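Hultska season reset - is the power cap too harsh?

mossback_tas
Jan 12, 2022
So the patch notes for Hultska are up and I'm a bit gutted. Everyone's gear gets capped at 34 for the first week of the Camilbridge siege, no matter what you've farmed. I've spent most of my holidays grinding the Conis vault for the good boots and now they're worth the same as whatever you pick up off the beach. Anyone else cranky or is it just me?

Vanderloo
Just you mate. The cap is the only reason I'm bothering with week one. Last season three clans had the siege cleared before I'd got home from work, all of them massively overlevelled. At least this way the fight is the fight.

mossback_tas
Yeah but that's what the grind is for? If I put the hours in I want to feel it. Otherwise what's the point of the vault at all.

pip_and_the_magpie
You still keep the perks on the boots, only the number gets squashed. Read the second bit of the notes again. I tested it on the practice server last night and the dodge bonus is still there, and it's lovely.

mossback_tas
Ok I did miss that. Slightly less gutted.

NayeliZ
Nayeli Zapata here, I run the Oceanic sign-up sheet for anyone who doesn't know me. We've got 22 names down and the siege takes 30, so there's room. I'm not fussed about your gear. I am fussed about people turning up without having read the Mészáros phase, because that's where we fell over every single time in April. 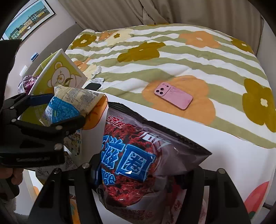 My plan for opening night is two groups at the gate and one on the walls, swapping after the second bell. Whoever's on the walls needs a ranged weapon and a bit of patience, as there's a long stretch where nothing happens and then everything does. Please get your food sorted before we pull as well. A crumpled snack packet is fine by me and so is the big bag, only mute your mic first, I could hear every single chip last time.

Vanderloo
That was me. Sorry. They were very good chips.
Put me down for walls, I've got the Conis longbow.

dropbear_dan
Disagree on swapping after the second bell. You lose your stacks when you leave the gate and it takes ages to build them again. We left our two groups where they were the whole way and it was heaps smoother.

NayeliZ
With your crew, maybe - you've played together for years. Half my list has never seen the gate and they get worn out. Happy to try it your way on the second night if the first one's a shambles.

dropbear_dan
Fair enough. I still reckon you'll be trying it my way.

mossback_tas
Put me down for gate please. I'll wear the boots.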